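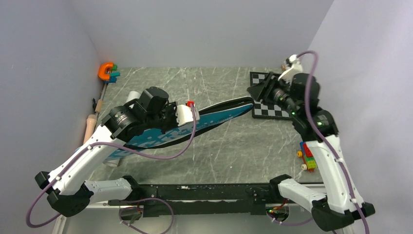 Features > Rooms > Colour and Surface

The Grey Table and What to Put on It

Grey crept into our homes so gently that I couldn't tell you the year it arrived in mine, only that one September I looked up from my toast and realised the walls, the worktop, the sofa and very nearly the cat had all gone the same shade. I don't regret it, or not all of it. Grey is a kind and patient colour to live with, and it will put up with almost anything you set down on it. Lay a long teal board with a white pattern and a black rim slantwise across a streaky, marble-like grey top, with pale lavender-grey walls behind, and the teal seems to hum. Put a dab of bright orange in the back corner, with a few teal and green toy blocks beside it, and you have very nearly all the colour a room of that sort needs. I have been thinking about that mixture for weeks, and it has sent me round half the homeware shops in Vasamberg, to the distress of my feet.

Let me start with the table, as I think people tend to leave it until last. A plain flat grey can look rather like an office on a Sunday afternoon. What rescues it is a bit of movement in the surface - streaks, flecks, the little pale scratches that look as if somebody has dragged a fork through icing sugar. They needn't be real stone. My own kitchen table has a printed top that I bought from the Wanavari warehouse on the ring road, second-hand and slightly bowed, and I have yet to have a visitor who cared in the least. The streaks hide crumbs beautifully, which I mention for the benefit of anyone with children, or anyone who eats toast as I do.

Then there are the walls. I had always supposed that a grey was a grey, until I brought home a handful of sample pots from Esano and painted them in squares behind the bread bin. One turned green by lunchtime. One was so cold that I wanted a cardigan. The one I kept had a drop of lavender in it, hardly enough to notice when the lid was off, and it did something very pleasant to the light at about four in the afternoon, when the kitchen usually looks its most tired. If you have two walls in the lavender and a third in plain light grey, as I now do (I ran out of paint, and then found I liked it), the corner where they meet becomes surprisingly interesting.

So to the colour itself. Teal has been in and out of fashion all my life, and I have loved it throughout, including the years when it was chiefly found on bathroom suites. It is a good friend to grey. It has enough blue in it to feel calm and enough green to feel alive, and a crisp white pattern stops it from becoming gloomy when there's a lot of it. The black rim is the part I should once have overlooked. A dark edge does for a coloured board what a good hem does for a skirt - it tells your eye where the thing ends, and it makes even a cheap one look as though someone took trouble.

I found a whole wall of patterned boards and panels at Rajput, the long narrow shop behind the bus station, where the stock goes up to the ceiling and you have to ask for the ladder. There were 36 patterns in the book they keep by the till, and I am ashamed to say I looked at every one of them twice. Prices began at 18 pounds for the short plain ones. The grandest, hand-printed and nearly as long as my hall, was 226, and I held it for quite some time before putting it back. Mine was 108, which was still more than I had promised myself to spend, and I carried it home on the bus across my knees, apologising to everybody.

Long things do ask something of you once you get them indoors. The temptation is to line them up neatly with the edge of the table, and I did this at first, and it looked like a shelf that had fallen off the wall. Turned on the diagonal it was much happier. It leads you across the room towards the back corner, and it leaves two generous triangles of bare grey where cups and post and elbows can go. You lose a place setting, I grant you, but we are seldom more than three for supper and the fourth chair is where the ironing lives.

A word about black and white. I am very fond of a small patch of checks somewhere in a grey room, lying flat where you come upon it by surprise, and preferably half hidden by something else. It needs to be small. A whole floor of squares will shout down everything on top of it, whereas a patch the size of a tea towel gives the teal something sharp to sit beside and picks up that black rim rather nicely.

As for the orange, be mean with it. One bright piece, curved if you can find one, set well back from the middle. I have tried two and they bicker. A curved shape is a relief among so many straight edges, and I've come to think that toys do this job better than ornaments do. They come in strong, cheerful colours that no vase-maker would dare to use, and nobody minds if you move them about. I pushed my cushions, candles and a perfectly nice brass bowl into the cupboard on Monday evening and left out a few old building blocks from the box under the stairs. The room looked ten years younger by the time the kettle had boiled. The brass bowl is still in the cupboard, and if you would like it you have only to write in.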